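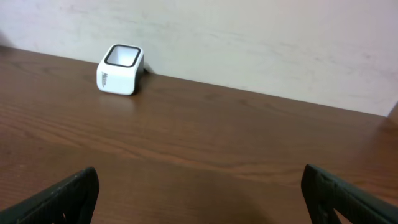 Shared tables in the Kumska common room

Residents and staff are reminded of the arrangements for the shared wooden tables in the Kumska common room, which were revised in November following comments received through the Murthy desk.

Any cup or small container brought to a table should be taken away by the person who brought it. Items left behind at closing will be placed on the shelf by the door and kept for 2 days.

Snacks may still be eaten at the tables. Opened packets should not be left for the next user, and torn wrappers with a foil lining belong in the general waste and must not be placed with the paper.
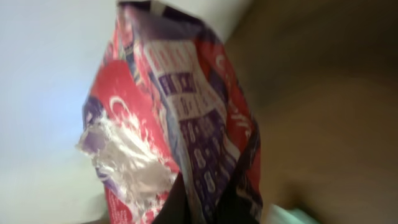 Bags that are still partly full should be folded over, closed with a clip and returned to the owner's own cupboard. The Flunent office holds a supply of clips, which may be collected without charge, up to a limit of 5 per household.

Tables should be wiped along the grain with a soft, slightly damp cloth. Abrasive pads and spray polish are not permitted on any wooden surface. Marks that do not come away with a cloth should be reported to the office on extension 1664.
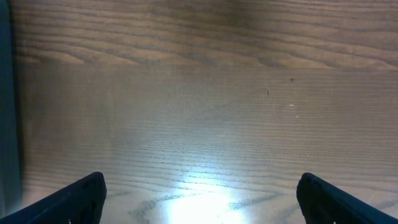

Bookings

Tables may be reserved through the Flollent booking page up to 5 days in advance.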